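Empty shelves are fine, leave them alone

My neighbor has 20 boxes in her hallway and every one of them says MISC. She moved to Dresthorpe in November. It is spring now. The boxes are still there because she is waiting until she has "the right storage". I've heard this from so many people that I'm going to be rude about it.

Buy the shelves first. Put them up empty. Then live with them empty for a while, longer than feels comfortable.

I know how that sounds. Empty shelving looks like a mistake, or a shop that went under. People come over and ask when you're going to fill it. My brother-in-law Reto Schwaiger asked me four times in one evening, then put his car keys in one of the cubbies as a sort of hint. They looked great in there. One set of keys, one square. I've kept my own in that square ever since.

The usual way goes like this – you have too much stuff, you buy a unit to hold the stuff, the unit gets full the same afternoon, and now you have too much stuff in squares. Baskets next. Then labels for the baskets. Then a basket for the labels. I did it in our old place in Cendthorpe and at the end I could not find a pair of scissors, and I owned five.

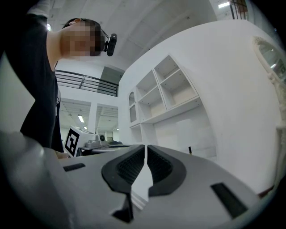 White cubbies, nothing in them yet.

See, I find that restful. Open compartments, a long ledge with two squares over it, white on white. Most people's hands start itching. What goes there? A plant? Those books in matching colors? Leave it! A compartment is allowed to be a gap.

And open is the important part. Doors are how we lie to ourselves. Behind a door I will keep a broken blender for eight years, I have done it. In an open square that blender has to sit there and look at me over breakfast, and it's out by the weekend.

The argument against is dust, and fair enough, yes, you wipe more. Wiping an empty shelf takes no time. Wiping around 80 little objects is why I stopped wiping at all, back then.

The other argument is money. Why pay for space you don't use? But we pay for floor we don't stand on and no one complains about that. A table with nothing on it is ready for dinner. Same thing, I think, though my wife says its not the same thing at all and she'd like somewhere to put the board games.

She gets the bottom row. We agreed on that. The top stays clear until somebody has a realy good reason, and a sale on vases is not one.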